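The woman who packs the snacks

I'd been told to come at half past two, after the lunch rush, and to bring an appetite. The appetite was no trouble. Finding the door was harder, because Biresness has a side entrance that looks like a cupboard, and I walked past it twice before somebody waved me in.

I was there to meet the woman who puts together the Bimstead snack parcels, which you may have had through your letterbox if you live this side of the river (I've had two, and both were gone by bedtime). She asked me not to use her name. "My sister-in-law reads everything," she said, "and I've told her I've given up crisps." So no name it is!

We sat down with mugs of tea and I asked how the whole thing began.

"With a walking group," she said. "We'd go out on the hills and everyone would bring the same cheese sandwich. I started bringing a bag of bits and pieces, something salty, something sweet, something you'd never seen before. People started putting in money for it. Then they wanted one at home, when they weren't even walking anywhere, and I thought, hang on."

That was seven years ago. She did the first lot on her bed with the duvet pulled flat, then on an ironing board, which I'd love to have seen. These days she insists on a proper table with space to spread out, and she likes everything in a heap before she decides what goes with what.

"I can't do it from a list. I have tried. Femari, who do our labels, made me a lovely spreadsheet with colours, and I opened it once. I need to see the bags together. If you've got too many the same sort of colour, it looks mean, even when it isn't."

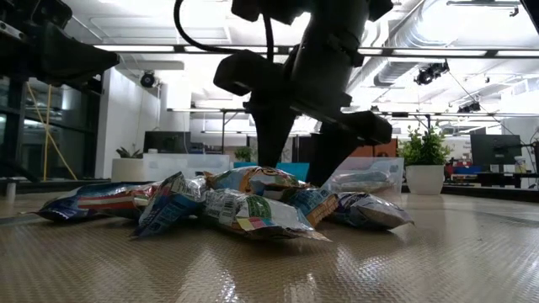

I asked whether the colour of a packet really matters to anybody who's about to tear it open. She looked at me as if I'd asked whether cakes need icing.

"Of course it does! You open the box and that's your first five seconds. Blue is a funny one. There's an awful lot of blue about in snacks, and on its own it can look a bit chilly. Put some yellow or orange by it and it cheers right up. And I like a shiny one at the side, so it catches your eye."

She is very particular about how the bags are handled, too. You don't press them, you don't stand things on them, and you never, ever squeeze out a bit of air to make one fit. She once had a box come back with a note inside saying "lovely dust". It's pinned up in her kitchen, next to the calendar.

"Bags go in last," she said. "Always last. If the lid won't close, take a bag out and put it in your own pocket. I've told everybody that's the rule and I've never had a complaint."

I wondered where she finds it all. Some comes from a wholesaler, some from a shop called Lūse that she discovered on a wet afternoon while waiting for a bus. She went in to get dry and came out with three carrier bags. The owner now puts things aside for her, and rings up if there's something new on the shelf. She has had some failures this way (a dill-flavoured puff that she loved and every single customer hated) but she'd do it again.

"People say they want a surprise. What they mean is a nice surprise. So I put one odd thing in, and the rest is stuff you'd be happy to find in your coat."

By this point I'd eaten more than was polite, and we got on to bars, which I had assumed were the dull part of the job. I was put right on that fairly quickly.

"Bars are what people thank me for," she said. "They'll eat the crisps the minute they open the box, standing up in the hall. The bar goes in a handbag, and they find it when they're stuck somewhere and starving. I've had actual letters about bars." 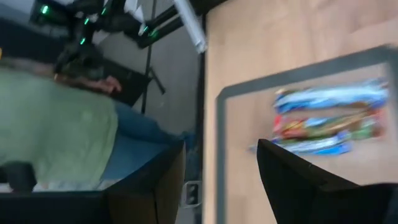 She stacks them side by side, the long way, so they keep each other straight. Tape comes into it as well. Marking out a rectangle on a table gives you somewhere to put a pile and see how it sits, and she swears by it for anyone who's new to packing. Her own first helper used to build such enormous heaps that half of it slid on to the floor.

"Give a person a whole table and they'll use a whole table," she said. "Give them a bit of tape and they calm down."

Does she still like snacks, after all this? I had to ask. She laughed for quite a long time.

"I went off chocolate for a year. I couldn't look at it. Then in April I had a bit of my grandson's Easter egg, just to be sociable, and that was the end of that. Crisps I never went off. Please don't print that. Oh, go on then, print it."

The next parcels go out at the end of the month, and there's a waiting list, though she says it moves along faster than you'd think. She's hoping to do a savoury-only box for people who, like me, would swap any pudding for something with vinegar on it. She asked what I'd want in mine and wrote it down on the back of an envelope, then sent me off with a bag of something pickle-flavoured for the bus. I'd finished it before the second stop.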